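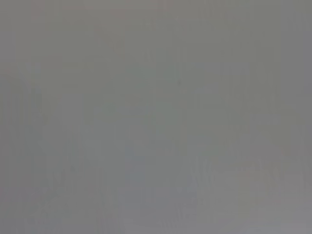
Sorcha Nic Aodha wrote to us after her first summer with the Berau that she wished she had spent more time on the base and less time fussing over the spigot, and that she ended up draining a full barrel onto her tomatoes so she could start over. We took her letter to heart, and this section is longer than it used to be. Please read it all the way through once before you pick up a tool.

## Section 2: Setting Up Your Berau Rain Barrel

The Berau holds 70 gallons, and water is heavy stuff. A full barrel weighs well over five hundred pounds, and it will find any soft spot in the ground beneath it. A barrel that leans a little in spring can lean a good deal more by November, so let's get the ground right first.

### 2.1 Choosing the spot

Walk around the house during a good rain, if you don't mind getting your shoes muddy, and see which downspouts are really running. The busiest one isn't always the one you'd expect! A roof of 2000 square feet split among four downspouts will still fill a barrel in a single ordinary storm, so there's no need to chase the biggest flow if a quieter corner is closer to your garden.

Look for a place that has:

- firm ground that slopes gently away from the house
- a downspout you can cut without ladder work
- somewhere for the overflow to go (a flower bed is lovely, a neighbor's driveway is not)

> **Caution:** Do not set the barrel on a deck, balcony, or porch unless a builder has checked that the structure can carry the full weight.

### 2.2 Building the base

1. Mark out a square a hand's width larger than the barrel on every side.
2. Dig out the sod and a few inches of soil. Set the sod aside - it's handy for patching bare spots later.
3. Tamp the bottom of the hole with a hand tamper or the end of a heavy post. Go over it more times than seems sensible.
4. Pour in crushed gravel, rake it flat, and tamp again.
5. Lay your concrete blocks on the gravel with the holes facing up, pushed snugly together.
6. Set the patio pavers on top of the blocks and check for level in both directions, and then corner to corner.
7. If a corner is low, lift that block and add gravel under it. Please don't shim with scraps of wood, which will rot away and leave you where you began.

Two courses of block will give you enough height to slip a watering can under the spigot. If you plan to run a soaker hose, a third course helps, but the barrel must then be strapped to the wall with the bracket in Bag C.

### 2.3 Fitting the spigot

You'll want the barrel lying on its side on a blanket or an old towel for this part.

1. Slide one rubber washer onto the threaded end of the spigot.
2. Push the spigot through the lower hole from the outside.
3. Reach in through the top (long arms are a blessing here, or a patient helper) and slide the second washer over the threads.
4. Spin on the locknut by hand until it stops, then give it a quarter turn with a wrench.

> **Note:** No thread tape is needed on the locknut side. The washers make the seal, and tape only keeps them from seating.

### 2.4 Connecting the downspout

The Chauhan diverter in the box fits both common sizes of rectangular downspout. For round downspouts, order the Skerkmont adapter using the card at the back of this guide.

1. Stand the barrel on its base and turn it so the inlet hole faces the downspout.
2. Lay a level from the inlet hole across to the downspout and make a pencil mark.
3. Measure 2 inches below the mark and draw your cutting line there.
4. Cut with a fine-toothed hacksaw. Wear gloves, as the cut edge will be sharp.
5. Fit the diverter over the lower piece, then bring the upper piece down into it.
6. Fasten with the four short screws. The long ones belong to the wall bracket.
7. Push the flexible hose onto the diverter and into the barrel inlet until it clicks.

### 2.5 Overflow and linking

Attach the overflow hose to the upper fitting and lead it well away from the foundation. Keep it running downhill the whole way, with no loops for water to sit in.

You may link barrels side by side with the kit sold separately. We suggest stopping at four, for a total just short of 300 gallons. Every barrel in the row needs a base at the same height, so it's worth building them all at once.

### 2.6 The first fill

1. Close the spigot and put the screen and lid in place.
2. Run a garden hose into the barrel until the water is a few inches above the spigot.
3. Wait an hour, then feel around the fitting with a dry paper towel.
4. If the towel picks up water, drain the barrel and tighten the locknut another quarter turn.
5. Fill to the top and check the base for level again.

> **Caution:** Rain barrel water is for plants and muddy boots. Do not drink it, cook with it, or fill a wading pool with it. Keep the lid locked whenever children are nearby.

Spare washers and screens can be ordered from our Flelinville shop. Winter storage is covered in Section 5.

*Guide revised May 20, 2020*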